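The Drawer of Shame

Every household has a tangle of cords it has decided not to discuss

Ours lives in the hall cupboard in Nandcombe, in a box that once held a Lemis fan heater. The heater died in February. The box was promoted. It now holds 2 modems, a quantity of phone chargers for phones we no longer own, and every power board we have bought in a panic on the way home from the hardware store.

I used to think of this as a personal failing. Then I spent a Wednesday evening asking the neighbours, and found a street full of otherwise organized people who label their spice jars and keep their extension cords in something resembling a bird's nest. One household in Faltthorpe, where my sister-in-law lives, owns a colour-coded filing cabinet and a garbage bag marked WIRES.

The power bar is the worst offender. It is too bulky to fold and too useful to throw out, and its cord has opinions. Leave it flat on a table and it will arrange itself into loops that would get you a badge in Scouts. The model with the blue sockets is a cheerful-looking thing, and its grey cord is no better behaved than the rest.

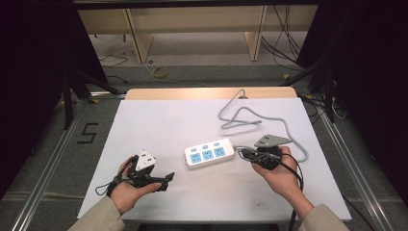 Getting the cord to lie down

Start at the plug bar and work outward. Most of us start at the other end and push the tangle along until it has nowhere left to go. Make each loop the size of a side plate, and give the cord a slight twist between your fingers as you go so it stops fighting you. Finish with a strip of hook-and-loop tape. Elastic bands perish and bread tags are beneath you.

Sandu sells a tidy little cord wrap in felt, which I bought, admired and lost in the box.

Keep 2 power bars for the house and one for the garage. Anything with a cracked case or a scorched socket goes to the electronics depot, including the one you have been saving for camping. Never store a cord wound around a bar that's still plugged in.

The modems are staying until spring.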